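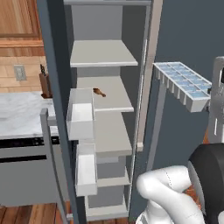 Mavis Thibodeaux objected to an earlier draft on the grounds that a throw-in kept for a few seconds and then lost under pressure should never have been coded as a success, and that most coaches in the league would laugh at the idea. The objection is a fair one, and the coding rule was changed as a result. A throw-in now counts as retained only if the throwing team completes a second pass after the first touch, or wins a foul or another throw-in before the opponent has controlled the ball.

Home Issues Authors Submit Search

4.2 Retention by zone and by delay

The sample consists of nearly 900 throw-ins taken over 40 matches in the Fultdale League. Matches were coded from a single elevated broadcast feed using the Gruvari tagging tool. Throw-ins awarded while a player was receiving treatment were excluded, as were those returned to the opponent as a courtesy. Retakes after a foul throw were treated as part of the original event and were not entered twice.

Field position was assigned with the Lindgren scheme, which splits the field into a defensive, a middle and an attacking zone along its length. The scheme takes the point where the ball is released. The point where it crossed the line is ignored. The two can differ by several yards, as players tend to creep forward before throwing, and referees in this league rarely call them back when the throw is deep in their own half.

Retention was 68 percent across all zones. It was highest in the middle zone and lowest in the attacking zone, where opponents marked closely and where a share of throws were sent long toward the penalty area with no real intention of keeping the ball. Long throws were kept in the main sample but flagged. Removing them narrows the gap between the attacking and middle zones and does not reverse it.

Figure 2. Two open-top white bins on a dark surface, overhead view (rendered).

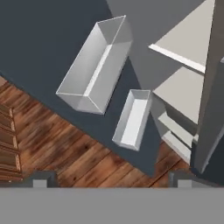
Delay was measured from the moment the ball left play to the moment of release. When the ball went out of view, the clock was started at the referee's signal. Throws taken quickly were retained more often than slow ones in the defensive and middle zones. The relation was weak in the attacking zone and should not be relied on. Any throw with a delay above 21 seconds was placed in a separate class — these events were mostly substitutions or arguments near the touchline, and the delay says little about how the throwing team chose to play.

Two features of the data limit what can be said about quick throws. A team can only throw quickly if a ball is at hand and a teammate is free, so the quick class is likely to contain the easier situations. The score also matters. Teams protecting a lead took longer over their throws and more often aimed down the line, which lowers retention for reasons unrelated to delay. The model in Section 5 includes score state and zone as fixed terms, with team as a random term.

Stullow is the one clear outlier. The club used a fixed routine in which the nearest fullback took every throw in the defensive zone and a central midfielder dropped toward the touchline to return the ball first time. Its retention in that zone was well above that of the other clubs, and its delays were of ordinary length. With Stullow left out, the zone effect keeps its sign and the delay effect in the defensive zone becomes slightly larger. Both versions are reported in the appendix.

Agreement between the two coders was good for zone and for delay. It was weaker for retention under the original rule and improved under the revised one, chiefly in cases where the receiver was tackled at once and the ball broke loose. Remaining disagreements were settled by a joint viewing. Where the feed cut to a replay before the second pass, the event was coded as missing and dropped from the retention analysis, though it was kept for delay.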